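Nurncombe trims bin stops and asks residents to sort by color

Aug 8, 2018

Nurncombe will start its new household sorting plan this month, and the company hired to run it is promising a lot. Walitz, which took over the town's collection contract in the spring, says the change will mean cleaner recycling and fewer truck miles. It has not said how it plans to measure either one.

Under the plan, 2000 households on the east side of town get one pickup for recycling every two weeks instead of one every week. Trash pickup stays weekly. Households are asked to use a colored liner in the recycling bin and a plain one for everything else, so that crews can tell them apart at the curb. The first roll of liners is free. The second is not, and the price had not been posted as of this week.

Walitz points to a trial in neighboring Birniver, where 182 homes used the colored liners. The company calls the trial a success. Its two-page summary says residents found the liners "easy to understand," but does not say how many of the 182 answered the question, or how much of what they put out could be recycled. A request for the full results was met with a second copy of the summary.

The town's own notice is thinner still. It says bottles should be empty, caps may stay on, and food packaging should be "reasonably clean." Readers can decide what reasonably clean means. The old rules, in place since 2000, told people to rinse everything and take the caps off, and plenty of kitchens in Nurncombe still have a jar of caps by the sink. 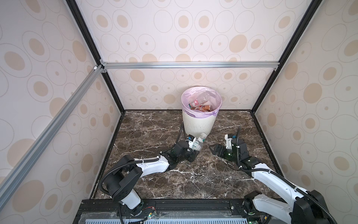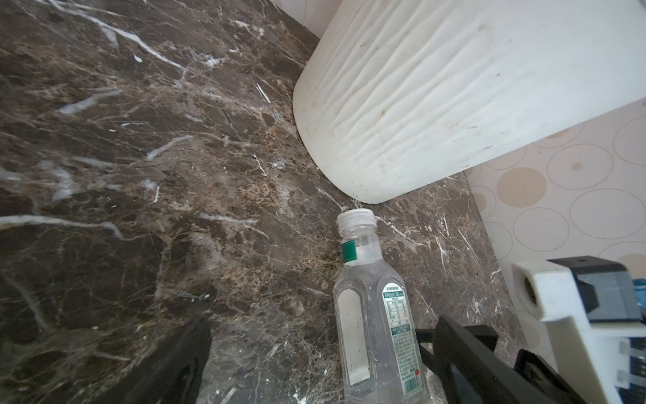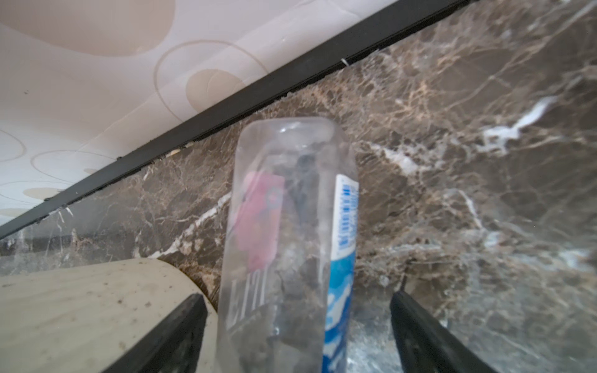
Walitz puts the burden of getting this right on the household, and that is where the plan looks weakest. A color code works only if people stop and think before they drop something in, and most of us are holding a bottle in one hand and a phone in the other. The white bin with the lilac-pink liner has a clear plastic bottle lying across the top, which is simple enough, but there is a pink-labeled package in there with it, and the notice gives no clear answer on mixed packaging. A driver looking at a tied bag at the curb would have no way to know. Walitz says bags with the wrong items "may be left behind with a tag." It would not say how many wrong items it takes.

Akbari, the firm that sorts the town's recycling, said only that it accepts what its contract tells it to accept. That contract has not changed, and it makes no mention of liners. Akbari did confirm that plastic film of any kind has to be pulled out before the sorting line, which raises the question of what happens to all those new bags. Walitz said the liners will be "handled appropriately" and did not go further.

Free rolls can be picked up at the town hall front desk during office hours. Residents who miss the handout can ask Walitz for delivery, though the request form on its website was not working when we tried it.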